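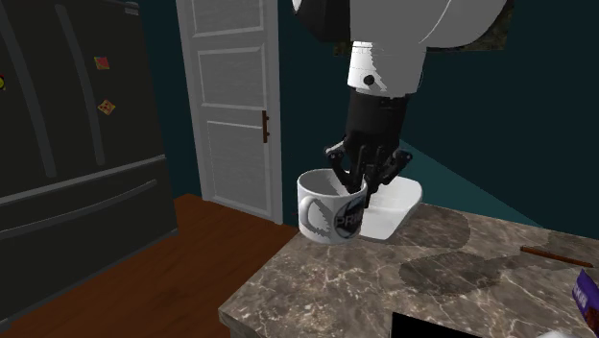
Grasping from the Inside: Teaching a Simulated Arm to Put the Mugs Away
Final report, Robotics Software Project

What I set out to do

My project was the grasp selection part of a kitchen tidy-up task in simulation. The arm gets an object on a counter and a place to put it, and my code has to decide where the fingers go. Someone else's code (Shirley Lavoie's, mostly – more on her planner later) works out how to get the arm there without smacking into the fridge.

I picked mugs as my main object because I thought they'd be easy. They're basically a cylinder with a handle! I had about two weeks set aside for mugs and ended up spending most of the term on them.

The setup

Everything runs in Terkano, the simulator our lab uses, with the kitchen from the Sundham scene pack. It's got a marble counter, a big dark fridge, a door at the back and a bit of clutter. I kept the clutter in on purpose. My first version had a bare counter and the results looked great, and then I loaded the full kitchen and they didn't look great anymore.

The software has three pieces:

Perception. A depth image goes in, a point cloud of the object comes out. I didn't write the segmentation, I just used the masks that Terkano gives you for free. I know that's a bit of a cheat and I come back to it at the end.

Grasp proposals. This is my part. It takes the point cloud and spits out candidate gripper poses with a score for each.

Planning. Shirley's planner, called Prelora, takes my top candidates and tries them in order until it finds one it can reach.

Why outside grasps kept failing

My first proposer only knew one trick, which was to close the fingers around the outside of the object. For a mug you want to come in from the side, or straight down with the fingers either side of the body. Side grasps put the wrist really low, and Prelora rejected a lot of them for getting too close to the counter. Top-down grasps were reachable but the gripper had to open almost all the way, and if the handle was pointing the wrong way one finger landed right on top of it. The mug would tip, or scoot off across the marble, and I'd sit there watching it roll.

I tried turning the gripper to dodge the handle. It helped, but only when the handle showed up in the point cloud. If the handle was behind the mug from the camera's point of view, my code had no idea it existed.

Going in through the top

The idea for inside grasps came from watching my roommate pick up four glasses at once with his fingers stuck in them. Not very hygienic, but the handle never got in his way.

So I added a second proposer. It looks for a ring of points near the top of the object, fits a circle to it, and checks that there's empty space below the middle. If all that passes, it sends the gripper in closed, goes down a little way past the rim and opens until the fingers push on the inner wall. The handle can point anywhere it likes.

The circle fit was the fiddly bit. The near side of the rim hides some of the inside wall, so you get a nice thick arc on one side and a few scraggly points on the other. Plain least squares kept dragging the centre toward the thick side. I switched to RANSAC with a limit on the radius and that mostly sorted it out.

The other fiddly bit was force. Push too softly and the mug slides off when it's lifted. Push too hard and the contact solver gets upset and the mug starts to jitter, and once it shot clean off the fingers and hit the door. I ended up ramping the force over 6 simulation steps instead of putting it all on at once, and I haven't seen it launch a mug since.

Results

I ran 252 trials with random mug positions and handle angles. Twelve of those crashed while loading the scene, before the arm had moved, so I threw them out, leaving 240. I split them evenly between the two proposers.

Outside grasps: 71 successes out of 120.
Inside grasps: 103 out of 120.

A success means the mug was lifted and still held after a slow move to the drop-off spot. Of the 17 inside failures, seven were bad circle fits, six were slips during the move, and the other four were Prelora timing out near the back wall.

I was pretty happy with that – but it's only one mug model, the Leclerc one from the object library. I tried a narrower cup for fun and the closed gripper barely fit down it, so I wouldn't expect these numbers to carry over.

What I'd do differently

I'd log everything from day one. I lost most of a week in November because I'd changed the friction setting and hadn't written down the old value.

I'd also talk to Shirley sooner. I was sending Prelora a single grasp at a time for ages, and when I finally mentioned it she told me it could take a whole list. My runs got a lot faster that afternoon.

The big thing left is the segmentation. Perfect masks make my rim fitting look better than it is, and I'd like to swap in a real segmenter and see how far the score drops. After that I want one scorer that picks between inside and outside grasps by itself, as right now it's a flag I set by hand in the config file.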